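Riramus update: grasping clear labware from wrist views

2020-11-07

Our small group in Prestutholm has now finished the first series of tests for Riramus, the project on picking up transparent objects. Many of you asked at the October meeting how it is going, so I write a short report.

The question was simple. Depth sensors have trouble with clear plastic and glass, and most methods try to repair the depth map before they plan a grasp. We wanted to know if a policy trained only on color pictures from the wrist can do the same job without this repair step. We collected 239 demonstrations by hand guiding and trained the policy on them, with no depth input at all. 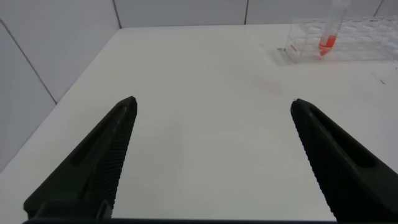

The policy receives the current wrist view together with the 4 views before it, and it predicts a short piece of motion for the arm and the fingers. Both fingers are always in view, and this helps the network to judge how far it still has to go. A clear rack on a white table, with one tube of orange-red liquid standing in it, is an easy start for us, as the color gives the policy something strong to follow. Clear liquid is harder – there the policy must use the thin outlines and reflections of the plastic.

We ran 157 test grasps with colored and clear liquids. With colored liquid the results were as good as with our older depth method, which we call Anden. With clear liquid the new policy was better, but it sometimes stopped too early and closed the fingers above the tube. We think that six of the training sessions had a small timing error, and we will record these again before we give final numbers.

The code will go on the Xie server when the new sessions are done. If you want to try it earlier on your own arm, please write to the project address.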